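Rikisの双腕キット「Skorley」、食器の片付け用途で使っている方いますか
ロボット・自動化機器掲示板 > 製品・キット > 双腕

1 投稿者:nagaya_fab
投稿日:7/2/26
Rikisから出ているSkorleyの導入を検討中です。上から吊るすタイプのグリッパ2本と架台、制御箱、教示用ソフトのセットです。用途は食器の仕分けで、ボウルと浅い皿が中心、割れ物も混ざります。カタログの可搬重量は910gで、うちの食器なら足りる計算です。
気になっているのは次の点です。
・浅い皿の縁をつかめるか
・架台の組み立てにかかる時間
・サポートの返事の早さ
今のところ対抗はBritenonの卓上アームです。実際に触った方の感想をお願いします。

2 投稿者:kumade
うちは使って半年です。ボウルは問題ありません。縁が高いので指が素直に入ります。
浅い皿は標準の指だと成功率が落ちます。別売の薄爪に替えたらかなり改善しました。薄爪は左右セットで、片方だけの注文はできません。ここは不満です。

3 投稿者:s_oribe
組み立ては二人で一日見ておけばいいと思います。レールの水平出しに一番時間を取られました。説明書の図が小さいので、PDF版を拡大して見ることを勧めます。
あと、架台の脚が思ったより場所を食います。作業台の奥行きは先に測っておくこと。

4 投稿者:tetsubin2
自分はBritenon派です。卓上アームなら天井側に何も要らないし、置き場所も後から変えられる。食器の仕分け程度に吊り下げ式は大げさではないですか。値段も周辺込みだとSkorleyのほうが高くつきます。

5 投稿者:kumade
>>4
卓上アームは台の上の面積を取られます。大きいボウルと皿を同時に広げると、アームの根元が邪魔になる。うちは前の機種でそれが嫌になって吊り下げに替えました。
値段の話はその通りです。

6 投稿者:tetsubin2
>>5
台を大きくすれば済む話では。アームの届く範囲は仕様表に載っています。

7 投稿者:s_oribe
>>6
台を大きくすると今度は端に届かなくなります。どちらも一長一短で、設置する部屋次第でしょう。

8 投稿者:hirazara
試用サービスで二週間借りて、先日まで評価していました。Fontana経由の申し込みで、設置と初期調整は向こうの担当者がやってくれます。料金は保証金と別に送料が3000円。
最初に試したのは、大きめの淡い緑のボウルと、青みがかったグレーの浅い皿の組み合わせです。木目の台に直接置いて、敷物は使っていません。

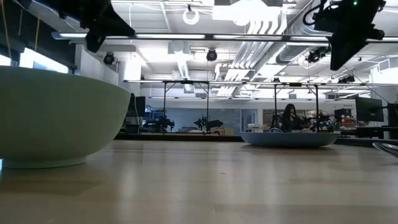
試用して分かったこと

・ボウルは縁を挟むだけなら最初の教示で通った。ただし手前に大きいボウルがあると、奥の皿へ向かう経路の教示をやり直すことになる。
・浅い皿は標準の指で失敗が多い。縁と台の隙間が狭く、指先が先に台に当たる。kumadeさんの言う薄爪は試用セットに入っていなかった。
・照明の映り込みで皿の縁の検出がずれることがあった。位置を少し変えると直る。
・ケーブルの取り回しは自分で考える必要がある。付属のクリップでは足りず、手持ちの結束バンドで留めた。
・試行は全部で178回。記録はソフトが自動で残すので、後から失敗だけ抜き出せる。この機能は良かった。

総合では、ボウル中心なら買い、平たい皿中心なら薄爪込みで見積もりを取ってから判断、という評価です。

9 投稿者:nagaya_fab
>>8
詳しくありがとうございます。映り込みの件は考えていませんでした。うちも上に蛍光灯があります。敷物を敷けば違いますか。

10 投稿者:hirazara
>>9
敷物は試していないので分かりません。台からの反射は減りそうですが、皿そのものの光り方は変わらないと思います。

11 投稿者:kumade
うちは濃い色のゴムマットを敷いています。検出は安定しました。ただ、皿を置くときに縁が引っかかることがあるので、下ろす速度は落としています。

12 投稿者:tetsubin2
映り込みで検出がずれる製品をこの値段で売るのはどうかと思う。Britenonは露出の自動調整が標準で付いています。

13 投稿者:s_oribe
>>12
Skorleyにもありますよ。バージョン2から設定画面の奥に入っていて、初期状態では切ってあります。hirazaraさんの試用機はオンでしたか。

14 投稿者:hirazara
>>13
確認していませんでした。設定は担当者の調整のまま触っていません。オフだった可能性はあります。

15 投稿者:tetsubin2
それなら初期状態で入れておくべきでしょう。機能があっても気付かなければ意味がない。

16 投稿者:s_oribe
>>15
それは同意します。オンにすると撮像の間隔が延びるので切ってあるのだと思いますが、説明書に一行ほしい。

17 投稿者:kumade
サポートの話が出ていないので書いておきます。メールの返事は翌営業日に来ます。電話はつながりにくい。指先の交換部品は在庫があれば早いですが、制御箱の修理はかなり待たされました。代替機は有償です。

18 投稿者:nagaya_fab
皆さんありがとうございます。まずFontanaの試用を申し込むことにしました。薄爪を付けられるか問い合わせたところ、別料金で可能との返事です。日程は8月に入ってからになりそうです。
Britenonも同じ皿で試したいので、貸し出しをしているところをご存じでしたら教えてください。

19 投稿者:tetsubin2
>>18
貸し出しは見たことがありません。代理店に頼めば、ワークを持ち込んで動かすところまではやってくれます。皿は一番浅いものを持っていくといいです。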